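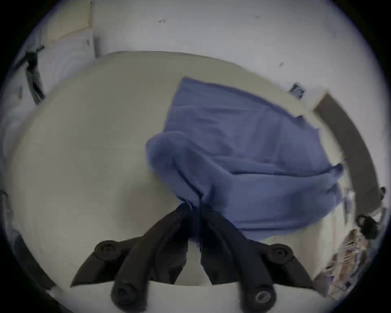 # Waking up a classic that has slept all winter

My Stoltcombe coupé goes into the garage in January and comes out when the salt has gone and I've run out of excuses. This year that was 9th June. Every time, I'm tempted to turn the key and hope. I did exactly that once, and the bill from Golestani still lives in the glovebox as a warning.

You'll need a tyre gauge, a charger, a torch and a free morning. The handbook says 43 minutes. The handbook was written by an optimist.

1. **Look underneath first.** Roll the car back a length and shine the torch on the floor. A few drips of oil are traditional. Petrol isn't, so stop there if you smell any.
2. **Charge the battery** off the car, with the garage door open. Clean the terminals before it goes back in, earth lead last.
3. **Check the levels:** oil, coolant, brake fluid. If the oil went in before last summer, change it.
4. **Squeeze every fuel hose.** Crunchy or sticky means new hose. Mine were both.
5. **Pump up the tyres**, spare included. It will be flat. It's always flat.
6. **Turn the engine over without starting it.** Pull the coil lead, earth it, and crank in short bursts until the oil light goes out.
7. **Reconnect and start.** Let it idle up to 18 minutes and watch the temperature gauge like a hawk.
8. **Test the brakes** on the drive before you trust them on a hill. A light film of rust on the discs should scrub off; a seized caliper won't.

Parviz Salehi, who has owned his longer than I've owned mine, skips step 6 and has yet to suffer for it. I find this very annoying.

For the first run, stay close to home. I do the loop out to Cledport and back, with my phone charged and the breakdown number written on paper as well.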